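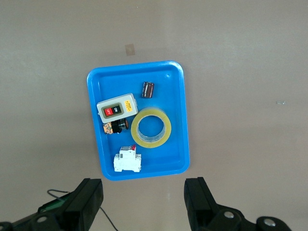

blue tray, current state. on/off switch box and the small stuff

Thread: parts trays -- sort or dont bother?

lorkbench
Wed 6 March
Trying to get the bench under control before May. Everything loose goes in the blue tray first, then drawers. Switch box with the red OFF and black ON is staying in there for now. Brown cap too. Do you guys sort caps by value or just toss them all in one bin?

tinroof28
By value. Always. I did one bin for 3 years and spent more time squinting at sleeves than soldering.

maddoxy
Disagree. Unless you have hundreds its a waste. One bin, dump it out, done. I have 17 drawers and use maybe the top row.

tinroof28
Thats because you never label them

maddoxy
ok fair

ohmslaw_ish
Get the switch out of there. Heavy housing on top of little parts = bent leads. Small stuff gets its own tray. I use the Lasta ones, 60 compartments, lids shut tight.

lorkbench
Lasta lids crack tho. Mine did. Looking at Kenevum drawers instead -- anyone?

ohmslaw_ish
Never had one crack. You overfill them.

pbj_electric
Kenevum are fine, drawers stick a bit. And check that cap before you reuse it, I dont trust pulled ones.

maddoxy
+1 on testing. Still say one bin

lorkbench
Moving the switch tonite. Caps by value, I give up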